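Workshop notebook, snack bench
Jan 8, 2026

Goal for today: decide how we keep the sandwich things on the grey table, and write down one order of work, so that everybody in Laden group does it the same way. Until now each of us has his own habit and the notes from last month cannot be compared.

What I took out from the cupboard in the morning: the bread, the green spread, the cheese slices, a pack of 12 white plates. The spread is the Doolan one again. I weighed the full bread bag with its clip, 823 g. The old page says 1,230 g for the same bag, but I think that was with the plates on the scale too. I have put a question mark next to it.

The black box with the clear curved cover stays by the wall. I asked for it to stay there for the whole of January, please do not move it to the shelf when you clean. If it moves, we must measure the distances again, and this costs us half a morning.
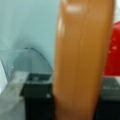

The wall side is also the better side for light. When I worked from the other end, my own shadow fell on the bread and I could not judge if the spread was even. I would like to try a small lamp in February, if Cetley still lends them.

Order of work, second version:

1. Wipe the table and let it dry. Do not put the plate near the front edge, crumbs go down into the small holes and they are very hard to get out again. I used a toothpick last time.

2. Plate first, then one slice of bread in the middle. The angle of the slice is free, but write it down (straight or diamond).

3. Spread on the upper face only. Leave a thin margin near the crust. If the spread goes over the crust, it sticks to everything that comes after.

4. Cheese comes last. One slice, square, flat. Compare its size with the bread before you start, the Traser slices were smaller than I expected.
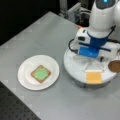
5. Second bread slice, if the plan of the day asks for it. No pressing with the hand.

6. Throw away the plate and close the spread. Food from the bench is not for eating, also when it looks good.

Open points:
- Bread gets hard at the corners when the bag is open. Maybe 18 minutes is the limit, to be checked.
- Who buys the next cheese? Please write here below.
- The knife for the spread is too short for the new jar.

Laden workshop notes | Questions: write on the board by the door | Back to top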